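# Short Runs, Plain Board: Packaging at the Small End of the Market

25 Jan 2020

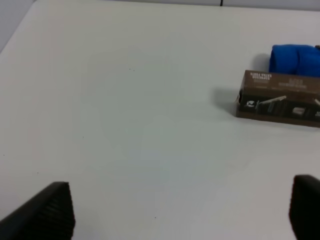 *A brown cardboard box on a white tabletop.*

Most corrugated plants are built for volume. A typical minimum order is 3,000 units, and the price per box climbs steeply below that. For a company shipping jars of mustard or replacement lamp parts, the minimum can exceed a year of sales.

Livton, a converter in Somulville, runs orders down to 1,000. It cuts on a flatbed digital table, so there is no steel rule die to make, store or resharpen. Setup consists of loading a file and checking the score depth on a waste sheet. Cutting is slower than on a rotary press, and the labor cost per box is higher.

Board grade matters more than cutting method. Single-wall C flute is the default for general shipping. B flute is thinner, prints better and resists flat crush, but gives up some stacking strength. Recycled liner loses stiffness in humid storage, and a pallet that stands straight in November may lean by summer.

Jurkel, which sells bench tools by mail, reviewed its damage claims after moving to a smaller carton. Of 3,277 parcels shipped, most of the claims involved crushed corners. The board was sound. The cartons had been packed with too much headspace, and the top panels flexed under load. The company cut the depth by 2 inches and kept the same grade.

Brouwer, a tape supplier, recommends water-activated paper tape for recycled liner. The adhesive bonds into the fibers, while pressure-sensitive film can lift on dusty board. Dispensers need daily cleaning, and the water bottle should be emptied overnight.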